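Minutes of the working group on good practice for hand-held gripper recording
Cindthorpe office, Oct 1, 2018

1. The minutes of the April meeting were read and accepted with one correction: in point 4, "operator" should be "operators".

2. Work on home desks, with two grippers.
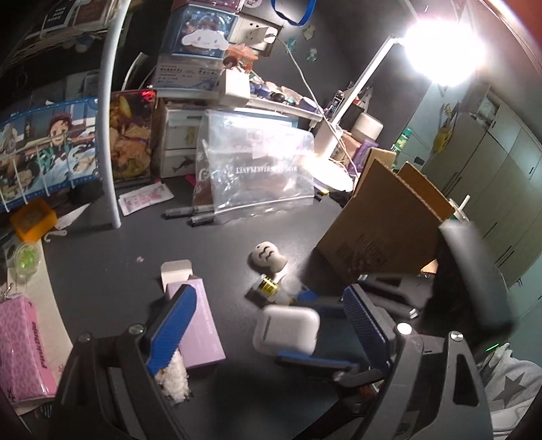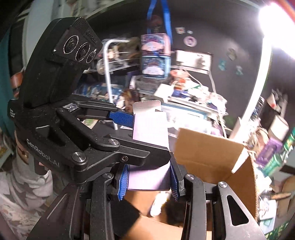 Small items and packaging on the desk, both pictures.

3. Draft rules, second version. The group went through the text from Posar and agreed the following.
3.1 Personal things may stay on the desk, but letters and bank papers must be put away before the start.
3.2 Light packaging is held with the pads only. The operator should not press more than is needed to keep it.
3.3 A session lasts at most 30 minutes, then the operator takes a pause. The office in Pudutico asked for longer sessions. This was discussed for quite a long time and not accepted.
3.4 Pads are checked after every 100 recordings. Živković will send their check sheet, so that we do not write a new one.

4. Lamps. Two members find that strong desk lamps should be turned away from the cameras. The others would like to see a comparison first. The point stays open.

5. Next steps. Posar corrects the draft and sends it to all members. Comments are welcome in writing, also short ones. The date of the next meeting will be given by e-mail.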